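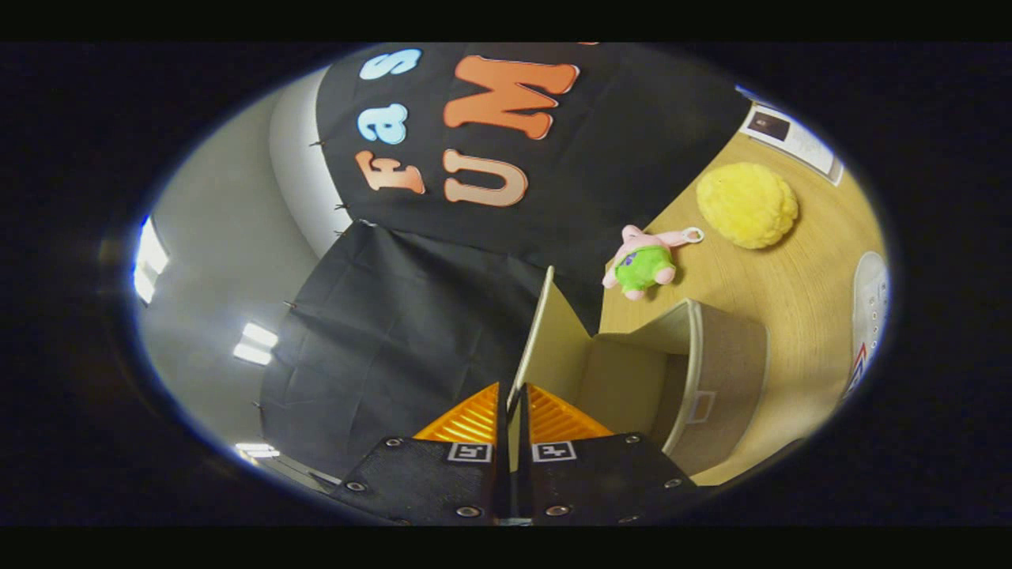 About us

Hello, and welcome to Tremari! I'm Nyokabi Muriithi, I started this place, and I still spend a good part of most weeks holding a gripper and picking things up with it. If you've landed on this page from a search for robots, I should say early on that we don't build them. We gather the examples they learn from.

What we do

A learning system needs to see a job done a great many times before it can have a decent go at it. Folding down the side of a cloth bin, say, or putting a soft toy away, or getting a ball off the table and into something. You and I do all of that without a thought, and we'd be hard pressed to write down how. So we do the job with a hand-held gripper that has a camera on it, and the recording shows what the fingers met, from where the fingers were. Then we put everything back a bit differently and do it again. And again (and again, there's no getting round that part).

Our customers are mostly small teams who have a robot, or a model, or both, and who've run out of people willing to tidy the same table all afternoon. They tell us what they want their system to be able to do, we argue about it in a friendly way for a day or two, and then we go off and record it.

How it started

I used to work on packing machinery at a firm out past Dravemwood, looking after the sort of line that is wonderful at one shape of box and hopeless at every other. When somebody there wanted to try a learned gripper, I was asked to make the examples because I was the one who didn't have a meeting. I did 1123 of them in a spare office with the blinds down. I'd picked all the same way, from the same side, with the same tidy little approach, and the system learnt to do exactly that and nothing else. Move the box a hand's width to the left and it was lost.

I thought about that for a long time afterwards. The second lot I did were much messier, I stood in different spots, I came at things from above and from the side, I left the rubbish in view, and they were far more use. That second lot is more or less what Tremari sells.

Riveck, our first proper project, came through a friend of that job. It was a home tidying system and they wanted soft things: bins with floppy walls, plush toys, cloths, anything that changes shape when you squeeze it. I said yes before I'd worked out how hard it would be. Soft things are still my favourite, and we've ended up being a bit known for them.

What a session is like

We record at a wooden table. There's a fabric storage bin, a small pink toy in green shorts, a fluffy yellow ball, and over the months there have been mugs, socks, biscuit tins, pencil cases and one very heavy tea towel. Behind the table we've got black cloth pinned up on the wall with felt letters on it in orange and light blue. We like having something busy in the background. Real homes have posters and curtains and shelves of stuff, and a system that has only met plain walls can be thrown by the first one that isn't.

The collector gets a card with the task on it, written in one plain line. "Take hold of the bin by its edge." "Put the ball in the bin." They start from wherever they like, do the task at an ordinary pace, finish, and let go. Between goes they shuffle the objects. I'm quite strict about the shuffling! Left to ourselves we all put things back where they were, and you end up with the same example over and over wearing a different hat.

We work in blocks of 17 goes and then stop for a stretch and a drink. I'd love to tell you there's science behind the 17, but it came from one of our first collectors, who found that was when her wrist started to complain, and it has stuck.

The odd bits matter

People new to this want every go to be perfect, and I did too. A collector will miss the edge of a bin, tut, and ask to scrap it. Please don't, is what I always say. If you missed and then went back and got it, that's a lovely example of somebody missing and going back for it, and a robot is going to need that a good deal more than it needs another clean one. We keep them and we mark them, so customers can decide for themselves how many they'd like in the mix.

What we do throw away: goes where the collector changed their mind about the task halfway, goes where the gripper's markers were covered up (we read the finger opening from the little square patterns on the fingers, so a sleeve across one of them makes the whole thing useless), and anything with a visitor's face in it. Every recording gets watched right through by a person who didn't make it. It's slow, it's the dearest part of what we do, and I won't be dropping it.

Who we are

There are 11 of us at the moment. Most are part time, and hardly anyone came from robotics. We have had a florist, two people from catering, a retired piano tuner and a lad who used to restock vending machines, who has the steadiest hands I've ever seen. I'm the one who answers the phone, so if you ring you'll get me, possibly slightly out of breath.

Everybody collects, including me, and everybody checks. I don't think you can judge somebody else's grasp on a saggy bit of fabric if you haven't fought with it yourself that same week.

We pay by the hour. A few people have asked why we don't pay per example, and the short version is that I tried it for a fortnight and the work got quick and samey.

Working with us

We like to begin small. A trial set is 1000 examples of one task, checked and labelled, with notes on anything that surprised us. You train on it, see where your system falls over, and come back and tell us. The best conversations I have are the ones that start with "it keeps doing this strange thing near the corner", as then we know what to go and record next.

We did our last big set that way with Selvanayagam, who make sorting equipment and who were very patient with my questions. Their first list of tasks had lids, lids and more lids. By the end we'd dropped half the lids and were recording how to hold a bag open with one side while something went in, which wasn't on anybody's list to begin with.

If you've got objects you care about, post them to us. We'd much sooner use your real tubs and pouches than something similar from the shop, and we'll send them back (a little more handled than before, I'm afraid).

Coming up

In September we're adding a second table, so we can have two collectors going at once, and I'm hoping to try some two-handed tasks. Tying a bin bag is at the top of my own wish list. I've done it a few times with a gripper in each hand and I was terrible at it, so there's plenty to learn.

We're also looking for a couple more part-time collectors. You don't need any technical background at all. You need to be happy doing a small thing many times, and to be the kind of person who'll tell us when a task card makes no sense. Drop me a line with a few words about yourself, and come in for an hour to have a go before either of us decides anything. The kettle is by the door.

Nyokabi

Page last updated August 10, 2024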